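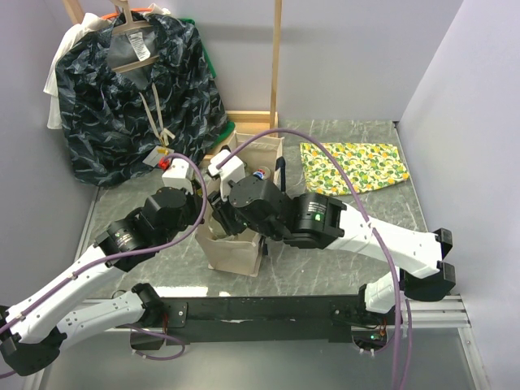
Lahcen Tahiri wants the rack moved to the left for good, as he keeps knocking it with his elbow when he leans in for the bag. He also says the canvas is too soft to stand by itself with only one can in it and that we should put something flat in the bottom. Fair on both. I've left the rack at the back, to the left of the bag, and will mark its place with tape tomorrow.

February, notes on the bag and the rack, continued from the Flundholm page.

Started 9.40. Table wiped down first, the marble pattern hides crumbs and you only find them with your hand.

Bag: the beige canvas one. Opening creases inwards when it has been folded in the drawer overnight. Pressed the sides out by hand and left it standing while I did the rack. Better after that but the rim still wants pulling open before anything goes in. The Horance bag (stiffer, in the cupboard) stays open without help but tips as soon as the weight is on one side, so I'm staying with the canvas.

Can in first, upright, garment after. Did it in the other order to begin with and the can sat on top of the cloth and rolled out. 17 goes this morning, 3 of them spoiled: two where the rim folded over and one where the strap fell into the opening and the can came down on it. Strap now goes to the outside before each go. Please do the same or the numbers won't match.

Rack: crossbar was loose at one end. Took it off, cleaned the old glue out of the hole, put in new glue and left it until after lunch. It holds a shirt. I haven't tried it with a coat and don't want anyone to. The Alaoui hangers are too wide and touch the wall, use the narrow ones.

Clips: the small red ones grip well but leave a mark on thin cotton. On knitwear no mark that I could find. Trisen sent a softer sort, still in the packet on the shelf by the sink. Not opened.

Afternoon, 14.15. Cut a piece of card for the bottom of the bag as per Lahcen. First piece too long and it bowed. Trimmed it, rounded the corners, fits. Bag stands straighter and the can doesn't lean so much. Did 2 goes only, then the post arrived and I stopped, so don't read anything into that.

To do:
tape for the rack
second card, in case this one gets damp
iron the canvas? ask before doing it, might change how it folds
try the can lying down
more narrow hangers

Spare can is in the fridge, leave it there please. Card offcuts are in the blue folder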